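About us

Brinness is a small company that writes working rules for robots in homes and care places. We began in a rented room above a bakery in Azar, with one table and a long list of questions from customers. Today we help firms which teach robots to handle cloth, dishes and other ordinary things, and which want to do this work safely and in the same way each time.

What we do

Our main work is the Vukis handbook. It has 61 rules, and every rule fits on one page. Some are about people: how long a person may work with a hand-held gripper before a rest, who may enter the room, what must be agreed with the family before a recording starts in their home. Other rules are about the work itself – how a task is named, when an attempt must be kept although it went badly, and how to note a change of tool.

We check the handbook every May. Customers send us their remarks during the year and we read all of them. If a rule is not understood by a new worker at the first reading, we write it again.

How we work

We do not write rules only at the desk. Each new rule for handling is tried in 500 attempts before it enters the handbook, and the notes from these attempts stay open to the customer. For soft things such as towels and clothes we ask for 2000, as cloth never lies the same way two times. We also ask that the work is done on normal household surfaces, with the patterns and the light that people really have at home. 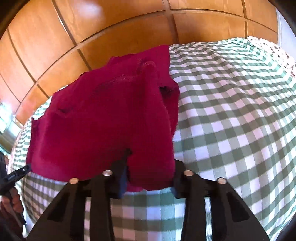 Cloth handling with a hand-held gripper, on a gingham tablecloth.

Our customers

Most of our customers are small teams. The largest one, Grerari, uses the handbook in all its training rooms and has translated it for its own staff. We also give one-day courses, in our room or in yours. Please write to us if you wish to read the first chapter, we send it free of charge.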